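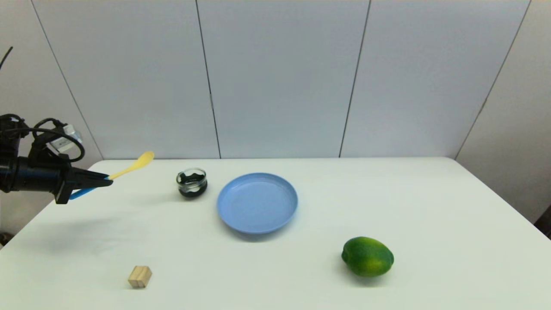
Does a short straight favour the horses that lead early? At the Horken track it does, though by less than the people leaning on the rail would have you believe.

4.2 Run to the post and leader survival

The four ovals in our sample were built by people who evidently never met. Madesell has a home straight long enough for second thoughts. Horken has one that ends almost as soon as the field has turned into it. Somboon and Moltard fall in between, Moltard with a slight uphill finish that its own program describes as "testing" and its trainers describe in other terms.

We took all flat races over 13 starts or more per track configuration, dropped those run on a surface rated heavy, and were left with 3,000 races. A leader is defined as the horse in front at the 800-metre mark by any margin, including the noses over which the sectional data and the race caller sometimes disagreed. Where they did, we sided with the data. The caller at Somboon has a fondness for greys.

Leaders held on more often at Horken than at Madesell, and the gap survived controls for field size, barrier draw and starting price (Figure 4). It shrank considerably once jockey was added to the model. Riders who know Horken go forward there, and the better riders know Horken, so part of what punters call track bias is simply good judgement in coloured silks. We had hoped for a cleaner result and spent most of July looking for one.

Rail position matters more than we expected. With the rail out 20 metres or less the pattern holds; beyond that the sample thins to 40 races, and we would not back our estimates with our own money. One of us did, at Moltard, and the outcome is omitted from the analysis.

Figure 4. Leader survival by track, adjusted for field size, barrier and price. Bars show 95% intervals. Moltard is plotted separately owing to the gradient.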